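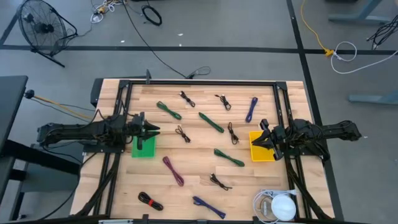 Bundled cables on the sorting table, with the green and yellow bins.

Cable Sorting and Bundling Technician – Nestow, Samden site

Posted 12/04/2020
Reports to: Tarık Dağdelen, returns and refurbishment
Contract: fixed term through July, part-time hours possible
Openings: 2

Nestow processes returned office and home electronics for resale. Loose cables arrive mixed, usually folded by hand by whoever packed the return, and have to be identified, checked and stored before they can be matched with a device again. We are hiring for the cable bench at our Samden site.

The work

Incoming cables are spread out on the table in small batches and separated by connector type first, then by length. Jacket color is recorded but is not used as a sorting key. Two black cables of the same thickness may have nothing else in common, and a green one may be a network lead or a charging lead.

Duties include:

Unfolding each bundle and checking the jacket for cuts, kinks and flattened sections.
Reading the markings on the jacket and connector and entering them in the stock sheet.
Running a continuity test on the bench tester. Cables that fail go to copper recovery.
Rebundling to the house standard: one long loop, folded lengthwise, both plugs at the same end, one hook-and-loop tie. No wire ties, no rubber bands.
Labeling and shelving finished bundles.

A full shift covers 200 cables per person. A standard storage crate holds 600 thin leads, fewer if power cords are mixed in. Crates are lifted with a cart.

Requirements

You can tell common connectors apart by sight, including the mini and micro versions – a short bench test is part of the interview. You have normal color vision or a reliable way of working around it. You can stand or sit at a table for long periods and type short entries without errors. Previous work in a warehouse, repair shop or AV rental store is useful but not required. Training takes 2 days and is paid.

Experience with the Nudico stock system is a plus. Applicants who worked on the Leclerc returns contract should say so in the application, as the labeling rules are the same.

How to apply

Send a one-page résumé and the shifts you can work to Tarık Dağdelen at the Samden office. Cover letters are not read. Interviews are held on site and include the connector test and one timed batch – bring reading glasses if you use them.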